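Bench tips: picking up flat stuff with two arms

Quick ones from the Skolholm bench, typing between runs. Add your own at the bottom.

Phones are the worst. Thin, slick, no handle. Our first 500 tries at Skolholm went in from the long side with one gripper and mostly just pushed the thing around. Now two arms, one at each short end, squeeze inward a little, then up together. 61 percent clean lifts before, way better after we slowed the approach. Slow is the tip, really. 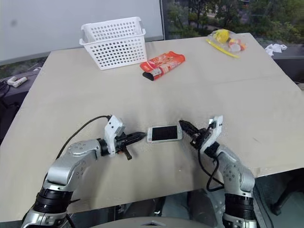 Both grippers at the short ends, phone flat, screen off.

Screen off, always. A lit screen threw off our depth readings and Dzintra Urbonaitė lost an afternoon to it.

Wipe the tabletop before you start. Crumbs tip a phone just enough to spoil a grasp. Damp cloth, then dry cloth, no spray near the arms.

Leave other things on the table. Basket, packets, a bag of toy fruit. We trained on a bare table back in June and the policy fell apart the minute somebody put a snack down. Move the clutter every 8 runs or it just memorizes it.

Check teh cable loops. Swing each wrist through its full range by hand, power off, before a long session. If a loop snags, add slack.

Old phones only. A dead one from a drawer weighs the same.

Write down the misses too. Roswitha Leitner kept a plain notebook for the first 1,000 and the slips at the right hand end showed up there weeks before they did in the plots.

Next up, coins. Send ideas.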